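Two-arm starter service from Skudon: worth it for a small workshop?

Posted in Automation and Robotics, Thursday

Asked by grulemport_shed

We're a small repair and parts business looking at Skudon's bench package. You supply the two arms and the table, and they supply the grippers, the control software (Hamska) and two remote sessions where one of their people teaches the first task with you. The quote was $2000 for setup, then $731 a quarter for software and support. Freight on the grippers is extra.

The job is sorting small returned items off a bench and into a tub. Nothing heavy, odd shapes, maybe a hundred a day in a busy week. I've read the brochure and I still can't tell how much work is left for us once the sessions are done. Has anyone paid for this and kept using it? Also wondering if the grid they tell you to tape on the table matters or if it's just for show.

Mizanur Pramanik

We've had it since February. The setup fee covers what they say it covers, and the person running our sessions knew the arms well. What it leaves out is your own time. Count on several days of repeating the same pick from different spots before it behaves with anything that isn't a plain box.

The grid matters for your notes more than for the software. You write down which square the part started in, and when picks go wrong you can see if it's always the same square. Ours isn't straight and it makes no difference. Use painter's tape, because the stronger stuff tears the paper when you shift a line. Brown paper over the table is worth doing too. It cuts the glare and you can replace it when it gets marked up.

Start with one item and one tub. We used a toy car for the practice task, as it has a curved roof and the fingers slide off if you come in at a bad angle. Once that was reliable we moved to real stock. Check these things before you sign:

Does the support price include retraining when you change the item? Ours does, up to 2 items a quarter.
Who pays if a finger gets bent? We do.
Can you export your recorded runs? Yes, but you have to ask for it to be switched on.

Pictures from our bench, so you can see the size of the squares against the grippers and the car:

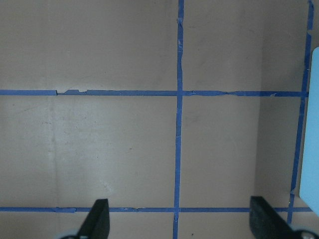
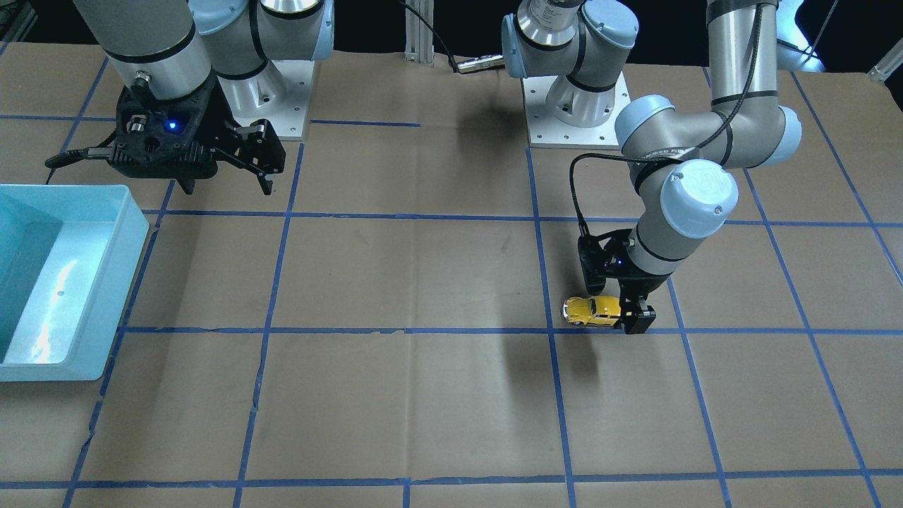
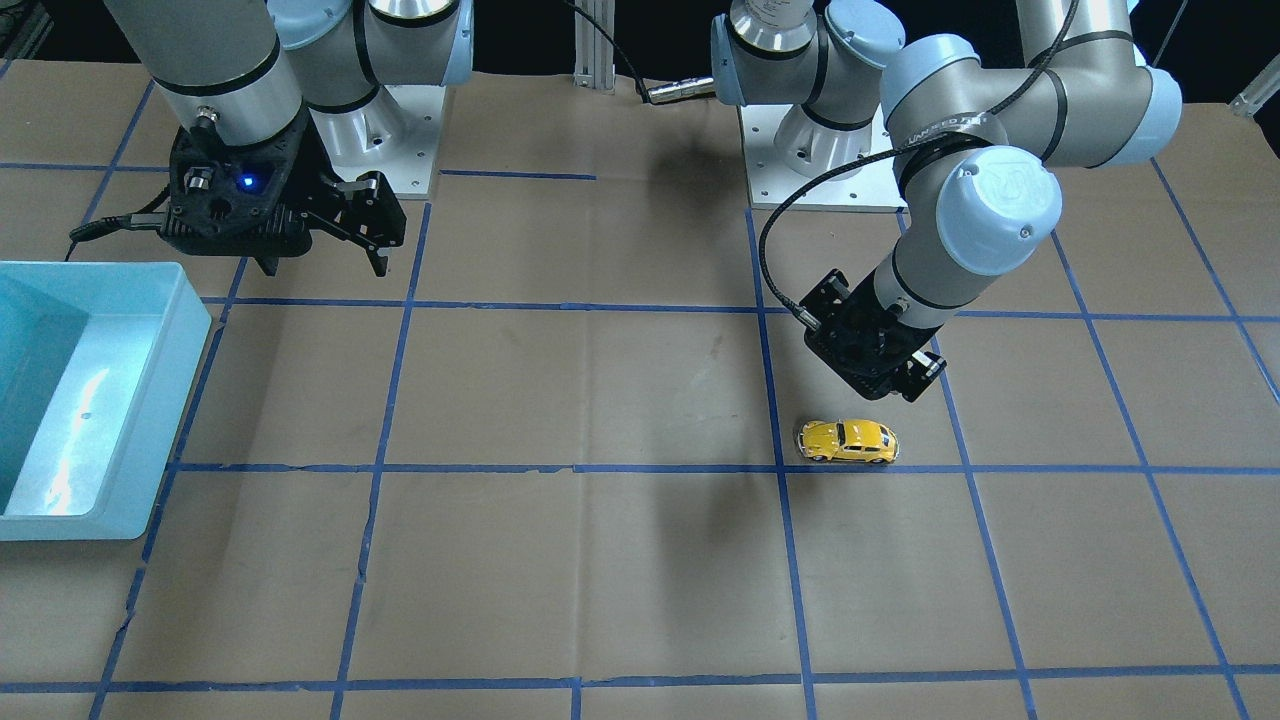
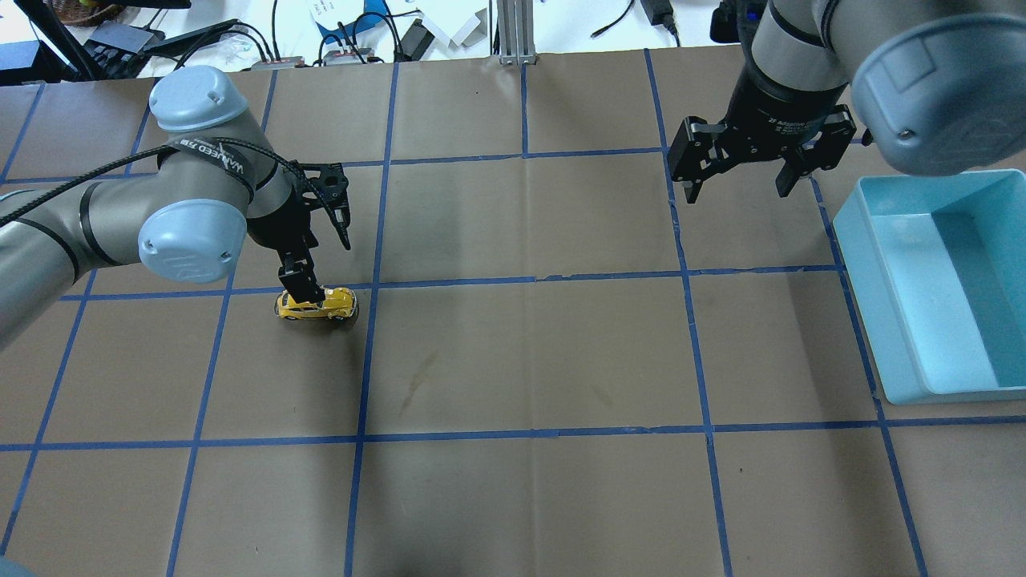
rafferty_fitout

Mizanur is right about the time, but I'd push back on the price. We ran the Hamska software for a year and cancelled. Support was good for the first quarter and then slow, often two days for a reply, and the quarterly charge stayed the same. If you've got somebody on staff who is comfortable with the arms already, ask Skudon for the grippers and the sessions without the ongoing plan. They don't list that on the site but they quoted it to us over the phone. Our total came to roughly $2000 less over the year than the full package would have. For a hundred items a day I'd also time a person doing the job first and compare.

benchtop_lou

Ask for a demo with your own parts. They did one for us by video and it was free.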